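Tremar Work Surface, Slate Gray

January
By Menaka Nanayakkara

Print this page | E-mail this page

Julwood sells the Tremar as a cover for tables and benches that see a lot of use. The maker's sheet calls it a board in one paragraph and a mat in the next, and I have gone back and forth on it myself. It lies flat like a board. It weighs less than you would expect from one, and you can lift a corner with a fingernail, so you can see where the other word came from. For this page I'm going to call it a surface and leave the argument to Julwood.

Price: $214 for the large size
Sizes: 3
Color: slate gray only
Returns: 30 days, buyer pays the shipping
Sold by: Studik, in store and by mail

Start with the price. $214 is a lot of money for something flat. You can cover a table for a good deal less with shelf liner, a cutting mat or the back of an old notice board, and plenty of people have worked that way for years without complaint. Julwood's case is that you buy the Tremar once. Maybe so. The sheet gives no figure for how long it should last, and when I asked Studik they read me the same sheet over the phone.

What you get for the money is a plain, smooth, dark surface with straight edges. There is no printed grid and no ruler along the side. I count the missing grid as a plus, though I know people who would send it back for that alone. If you cut paper or fabric to size, you will need to bring your own ruler, and you will also need something else to cut on. The small print says the Tremar is "not intended for blades," which is an odd thing to leave to the small print when the front of the box says "for every job on the bench."

What it does well

The color is the best thing about it. It is a dark gray with a little blue in it, and small pale parts are easy to find on it. I sorted screws, beads and the insides of a wall clock on mine and didn't lose a thing, which I can't say for the kitchen table. Black would show every speck of dust and white would be hard on the eyes under a lamp. Gray sits between the two, and I have no quarrel with it.

It also stays put. I expected it to slide and it didn't, on either a painted table or bare wood. On glass it moved a little when I leaned on one end.

Cleaning is easy with a damp cloth. Julwood would like you to buy their spray for this. I used water, then water with a drop of dish soap, and could see no reason to go further.

What it doesn't do so well

The box says "glare free." I would cross that out. Under a strong lamp the surface looks lighter in the part that gets the most light, and darker toward you if you are leaning over it. It isn't a shine, and it never bothered me while I was working, but it is enough to throw off a color match. If you paint miniatures or sort thread by shade, try it under your own lamp before the 30 days are up.

The edges are my other complaint. They are straight and clean when new, but they aren't finished in any way, and I wonder how they will look after a few knocks. The Gentile, which costs less, has a bound edge. It is also an ugly green and smells of tires for a week, so pick your trouble.

And then there is the matter of size. The large one is called large, but it will not cover a full dining table, and on a deep bench you will have a strip left bare. Measure your table first. The size chart on the box is drawn without a scale and the three outlines all look alike to me, so go by the numbers in the Studik listing.

Heat

Julwood says warm mugs are fine and hot pans are not. I put a mug of coffee on it every morning for three weeks and there is no ring. I haven't tried a pan and don't plan to. Anyone who solders should put a tile down.

Setting it up

Unroll or lay it out (the small size ships flat, the large one in a wide tube) and give it a day with books on the corners. Wipe the table underneath first. A crumb under the Tremar will make a bump you can feel, and you will go on feeling it until you give in and lift the whole thing up again.

Put it where the light is even if you have the choice. A table near a white wall works nicely, and the straight edge against something pale makes it easy to see where your work area stops.

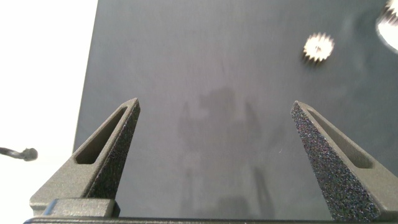

Colin from the Studik counter has a different view of the color, and asked me to add it: he thinks the gray is too dark for anyone working with black parts, and says he has had two of the large ones come back for that reason. He tells people to lay a sheet of white paper on top for those jobs. Fair enough, but at this price I would rather not be told to cover it up.

Shadows are worth a word too. With soft light overhead, your hands and tools leave a blurred dark patch on the gray, and a small dark part lying in it can be hard to pick out. A second lamp from the other side fixes most of that. Julwood doesn't mention it.

Should you buy it?

If your table is already scarred and you don't mind, no. If you do small, fussy work at a table other people eat from, the Tremar is a decent way to keep the two apart, and the small size will do for most of it. I would wait for a sale on the large. Studik marks down open-box ones now and then, and a surface with no moving parts is a safe thing to buy open-box as long as you check the corners.

I'm keeping mine. I paid for it, for what that's worth, and I still think it costs too much.

Related items

Gentile Bound-Edge Bench Mat, green
Julwood Surface Spray (see our note on plain water)
Studik Clamp Lamp, short arm
Parts trays with lids, shallow
Tremar Work Surface, small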